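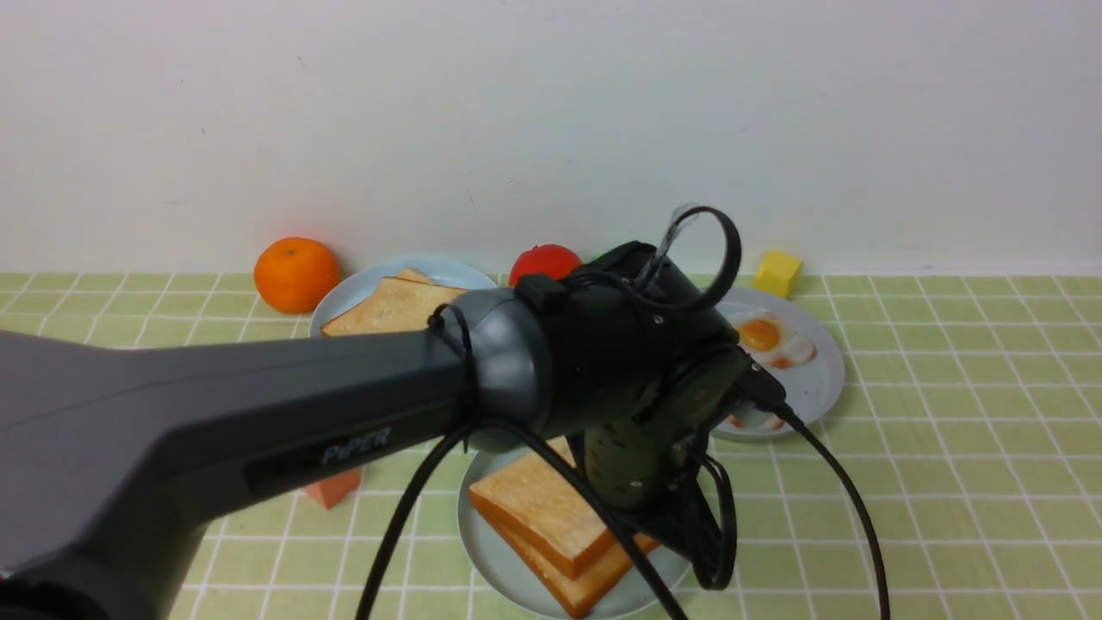 The studio table in August.

Kelwood Sculpture Residency
Progress report to the Trira Fund, second reporting period

The period covered by this report runs from the end of the spring selection to the close of August. It deals with the outdoor commissions at Lekota, the open studio program and spending against the agreed budget. The archive work was reported separately and is left out.

Commissions

Four of the 5 commissions are now installed along the old rail bed between Lekota and the Votton reservoir. The stone piece at the trailhead went in first and needed no changes after the engineer's visit. The two timber works in the alder wood were delayed by wet ground, and the access track had to be laid with matting before the truck could get down to them. The sound work under the road bridge has been running since July. It switches off at 9 p.m., as agreed with the households on the Votton side.

The fifth commission, the cast iron markers, is late. The foundry found porosity in the first pour and rejected it at its own cost. A second pour is booked. We expect to install before the frost, but if the ground closes early the markers will be stored at Kelwood over the winter and set in spring. We would ask the Fund to let us carry the installation line forward in that case. No extra money is needed.

Open studios

We held open studios at Kelwood in June and August. Attendance in June was 70, which was lower than we wanted and fell on the same afternoon as the Lekota school fair. In August it was 175. We moved the start time to 11 a.m. and put signs out on the county road, and we plan to keep both changes.
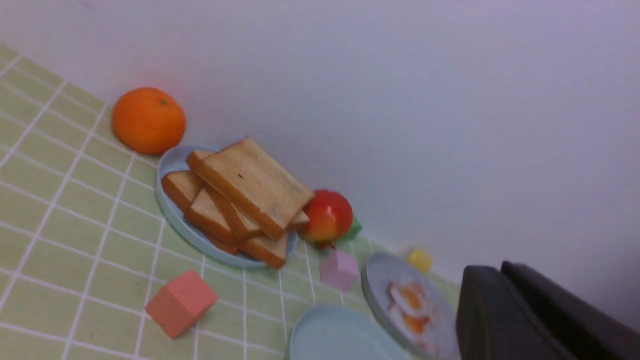

Residents' living costs are the second largest line in the budget after fabrication, and they have stayed within the estimate. The stipend is paid monthly, and the shared kitchen is stocked out of the house account. Receipts for that account are mostly for plain things — bread for toast, oranges, coffee, rice — and the monthly total has hardly moved. Heating is still to come and will be the main cost in the next period.

Budget

Fabrication is on target apart from the foundry delay. Transport is over by $3000, all of it for the matting and the second truck hire in the alder wood. We have covered this from contingency and do not expect to draw on contingency again. The printed trail map came in under the quote and the saving has been left in that line for a reprint.

Next period

Install or store the iron markers. Photograph all finished works once the leaves are down. Agree on a maintenance schedule with the county for the rail bed, including who clears the drain beside the trailhead piece — this was left open in the original permit. Applications for next year's residency open in November, and the draft call will be sent to the Fund for comment before then.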